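An afternoon at the Noltel open day

My sister-in-law forwarded me the sign-up page back in January, and I very nearly let it sit in my inbox with all the other things I mean to get to. I'm so glad I didn't! Noltel opened up its robotics floor to visitors for one afternoon, and since I have been curious about this stuff ever since we got our first robot vacuum (may it rest in peace), off I went with my notebook and a pair of comfortable shoes.

Our guide was Zorica Petkov, who was very patient with a group that asked the same question over and over in different words. She walked us past the desks and the screens and over to the tables where people were collecting demonstrations. The idea, as I understood it, is that a person holds a gripper in the hand, with a camera on it, and does an ordinary little job like picking up a snack. All of that gets recorded, and later a robot learns from it. Zorica told us they want 2000 recordings for the snack job alone, and that they had 489 when the doors opened that day.
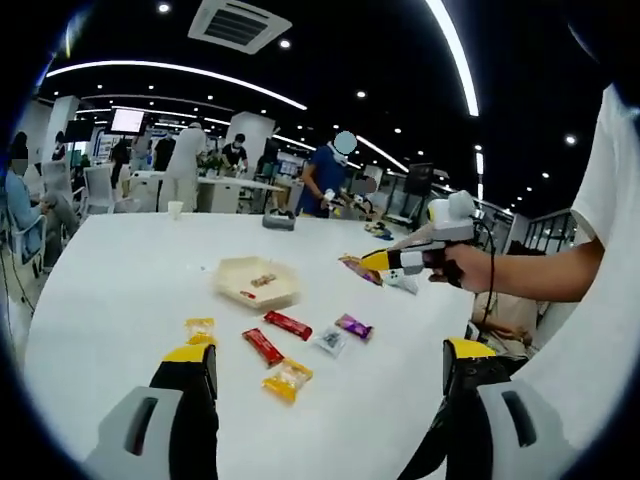 I had pictured something much louder, I suppose. Car factory noises, sparks, a yellow line on the floor you mustn't cross. It was more like a craft class, with folks leaning over tables and concentrating hard, and every so often a quiet word between them.

They let six of us have a turn, and I was number six, so I had plenty of time to get nervous. The gripper was heavier in my hand than I'd guessed - my wrist was complaining by the third try - and I squeezed much too hard at first. Zdislava Beneš, who was looking after the practice table, told me to slow down and pretend I was handing the thing to a toddler. That did help. I dropped one chocolate bar and got the next two where they were supposed to go, and I was far prouder of that than a grown woman should be.

Afterward there was coffee, and I got to talking with a retired machinist who had driven over from Pultado and wanted to know all about the finger springs. I wrote down what he said but can't read my own handwriting now. If any of you know whether they plan to do this again in the fall, please leave me a comment, as my nephew would love to go.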